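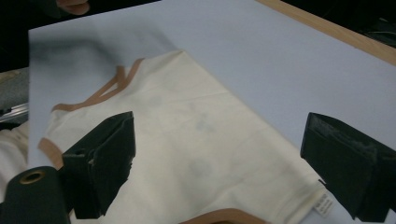
Gurko Community Choir
Minutes of the September members' meeting
Held in the upstairs room at Grarnach Hall, starting at 7 p.m.

Opening

The chair opened the meeting and welcomed everyone back after the summer break, with a special hello to the new altos (at last, more altos!). Apologies had come in from two basses and the accompanist. The minutes of the June meeting were read and approved with one correction: the piece we sang as the encore at the spring concert was the lullaby, and the sea song came before the interval.

Matters arising from June

The folding music stands have been repaired and are back in the hall cupboard. Please put them in with the feet facing the wall, or the door won't shut.

The missing box of Christmas scores has been found, to great cheering. It was under the stage at Ung Chapel, where we sang last December, and everything in it is fine apart from a bent cover or two. The librarian will bring it to the next rehearsal.

We still have no answer from the hall about the heating timer. The secretary will write again and ask for it to come on half an hour earlier from October.

Music director's report

The director was thrilled with the first rehearsal back and said the sound in the opening warm-up was the best we have made in that room. She has chosen most of the winter program and played us a few bars of each piece on the piano. The big one is a set of river songs in four parts, with a gorgeous tenor line in the second song that had the tenors grinning all the way down the row. There are also two carols in new arrangements, a round that the audience can join in with, and a slow evening hymn to close.

She asked everyone to mark breaths in pencil, and to do it on the night they are agreed. Sopranos should look at page 11 of the river songs before next time, where the top line splits for a few bars. Learning tracks for each voice are ready and the link will go out by email.

A member asked if we could sing the round from memory. The director loved the idea. Agreed that we will try it without copies from the start of November and see how we do.

Winter concert

The concert will be at Ung Chapel again. We all remember how lovely it was to sing in there with the candles lit, and the chapel has said yes to candles once more as long as they are in glass holders and kept off the window ledges. It seats 200, and last year people were standing at the back, so we talked for a good while about whether to give two performances. Those in favor pointed out that families with small children would come to an afternoon one. Those against were worried about tired voices by the evening. The director felt a shorter afternoon concert, with the carols, the round and one or two of the river songs, would be a pleasure and would not wear anyone out. This went to a vote and was carried with two against.

Tickets will be $8 for the evening. The afternoon will be free, with a bucket at the door.

Nurnolano, the wind group we shared a bill with in the spring, have offered to play in the interval and to join us for the last carol. This was agreed on the spot! The director will send them the key and the number of verses.

What we wear

Black below and any plain deep color above, as before. Several members asked for scarves again, and the ones from two years ago are in a bag at the secretary's house. Bring your own safety pin.

Joint workshop day

The director has been talking to the choir at Nurnolano's home church about a shared singing day in the new year. The morning would be voice work and the afternoon a piece learned from scratch, with an informal performance at teatime. Everyone who spoke was in favor. One of the basses asked that lunch be longer than it was last time, and this got the loudest support of the evening. Dates to follow once the hall diary is open.

Money

We are in good shape. Subscriptions are coming in nicely and the summer picnic raffle brought in more than we expected, mainly thanks to the cake. Our two largest costs this term are hall hire and the printed copies of the river songs. Agreed to keep the subscription as it is. Agreed also to spend some of the raffle money on a decent keyboard stand, as the present one sinks during loud passages.

Library

Would anyone with copies from last season please return them. There are 7 still out, including the director's own marked score of the spring cantata, which she would dearly like back. No questions will be asked.

Tea and cookies

The rota has gaps in October and again in the last week before the concert. A sheet was passed around and most of them were filled. The new altos took a whole evening between them, bless them. Decaf tea will be added to the box.

Any other business

A soprano reported that the local radio people may want to record a short piece for their December show. The director will find out what they need and how long it should run.

It was asked whether we might go carol singing outside the shops in Gurko as we used to. Plenty of hands went up. The secretary will check with the town about permission and bring an answer to the October rehearsal.

Car shares for Ung Chapel: the parking is tight and the lane is narrow, so please fill your cars. A list will go up by the piano.

The meeting closed at 8:40 p.m. and we finished by singing through the round twice, the second time with the lights off.

Next meeting: November, same room, after a shortened rehearsal.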